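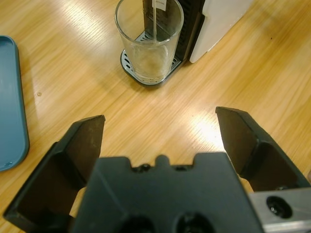

The Short Guest List, Six Months Out

July 7, 2020

When the barn at Lotance shut its doors in April, couples with spring dates had two choices: wait a year or cut the list. Most of the ones we heard from cut the list. One pair went from 131 guests to 40, then changed the menu, the music and the seating to match.

A smaller wedding changes where the money goes. The hall costs less, but the photographer charges the same for 40 people as for 200. Flowers drop sharply, mostly on the centerpieces. Rental companies often have a minimum order, so ask before you sign. Kileo, a tent and chair outfit, lowered its minimum this spring and will hold a deposit for a later date.

Telling people they are no longer invited is the hard part. Call close family. Everyone else can get a card — short, with no long explanation — and it should go out at least 7 weeks ahead. If you plan a bigger party later, say so only if you mean it.

Dinner is easier with fewer tables. Sæther, the inn above the lake, now serves wedding meals family style on its porch and lets couples bring their own cake. The ceremony takes place on the lawn, with chairs set in pairs.

Paper is still worth ordering early. Trumari prints invitations in small runs, and reprints with a new date are half price.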